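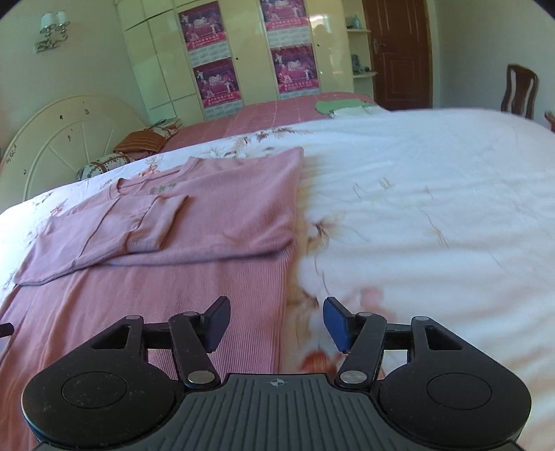 Según un lector de la página anterior, a su pinza Skallico le empezó a fallar el cierre a los pocos meses: los dedos se juntaban torcidos y las prendas de punto se le escapaban por un lado. Preguntaba si había que cambiar los dedos enteros. Casi nunca hace falta. Lo normal es que baste con limpiar, revisar los pivotes y volver a calibrar.

Material: un paño sin pelusa, un pincel seco, alcohol isopropílico, la llave del kit Vullidau y una galga.

1. Cierre la sesión de grabación y desconecte el cable.

2. Pase el pincel por las carcasas y por las ranuras de la placa central. El polvo de la parte plana de las carcasas se quita con el paño.

3. Limpie las almohadillas azules de los dedos con muy poco alcohol y déjelas secar. La pelusa de lana se queda pegada y quita agarre.

4. Abra y cierre la pinza a mano, despacio. Si un lado va más duro que el otro, afloje el pivote de ese brazo un cuarto de vuelta y pruebe de nuevo. No engrase los pasadores.

5. Mida la holgura entre almohadillas con la pinza cerrada. Si pasa de 3 décimas, reajuste el tope.

6. Conecte y abra Grewal. En Calibración, pulse Cero con los dedos juntos y Máximo con los dedos abiertos. El valor de apertura debe quedar en 1.551, y en 3.209 si monta los brazos largos.

7. Haga una prueba con un jersey doblado sobre la cama: acérquese con la pinza abierta, coja el borde de una manga, levántela un palmo y suéltela.

Repita el paso 7 hasta completar aproximadamente 26 agarres. Si el cero se desplaza, vuelva al paso 4. Los ajustes se guardan en el perfil Darker.

Actualizado el 13 de febrero.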